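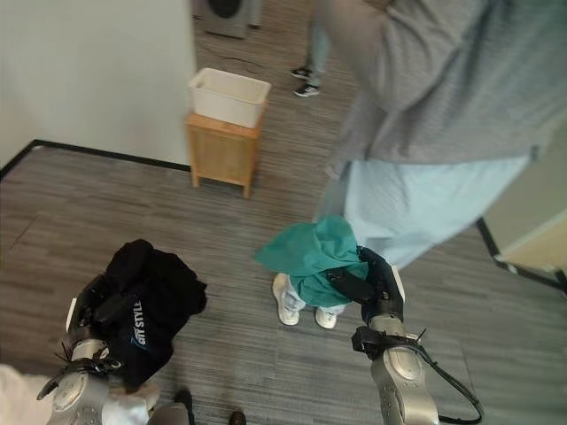 Home | Course outline | Handouts | Reading | Contact

Handout 4: Notes on the visit to Hedadier

Thank you all for such a good turnout on Wednesday, and for being so patient about the bus. I promised to write up the demonstration for those who were stuck at the back, and for the two of you who were at the dentist and the driving test (well done, by the way), so please read these notes alongside your own and not in place of them.

We were met at the Vutbridge site by Ustyna Maksymiv, who looks after the laundry-handling work, and her colleague Asif Gondal, who was at the controls for most of the morning. The part I most wanted you to see was the clothes demonstration, with a piece of cloth in each gripper. It looks such a homely thing to spend money on, doesn't it? But cloth is a lovely subject for this course, as it brings together nearly everything we have struggled with since the start of term.

Why cloth is hard

Think back to the block-stacking exercise. A block has a position and an orientation, and once you know those you know pretty well all you need. A sweatshirt has no such tidy description. It can fold over itself in more ways than we could ever list, and the part you would like to take hold of (a shoulder seam, say, or a hem) is very often underneath something else. We call such things deformable objects, and you will meet the term again in the Muli paper.

Look too at what happens after the grasp. When the black top with the CITY STYL lettering is held in a bunch, the folds hide most of its shape, and printed letters can end up running down the cloth instead of across it. A person would say "oh, that's the front" and give it a shake. A program has to be given some way of reaching the same guess, and Ustyna was very frank that theirs still guesses wrong. The teal cloth raises the same question with even less to go on, as it has gathered into a bundle of points and any one of them might be a corner — or might just be a crease.

Two arms

Several of you asked me on the way home whether one arm wouldn't do. For picking things up and dropping them in a bin, quite possibly it would. For spreading and folding, the second hand lets you hold one point still while you look for another, which is just what you do at the ironing board. The price is that the arms share a workspace, so each one's path has to be planned with the other in mind. Tshepo Fourie raised the matter of cables, and it was a very good point: a cable that loops out at the wrist takes up room and moves when the wrist does, so it belongs in your sketch of the workspace.

Before next week

Please draw the two-arm layout from above, with the reach of each arm marked, and shade the region they share. Then write half a page on how you would decide which point of a crumpled cloth to grasp second. Palesa Mthembu has kindly offered to lend her notes from the question session to anybody who missed it. Bring the work to room 11 as usual, and do put your name on it this time!

Related handouts
Handout 3: Grasping rigid objects
Handout 5: Reading the Muli paper
Notes from the February visit to Fulinach
Wian Botha: guest lecture slides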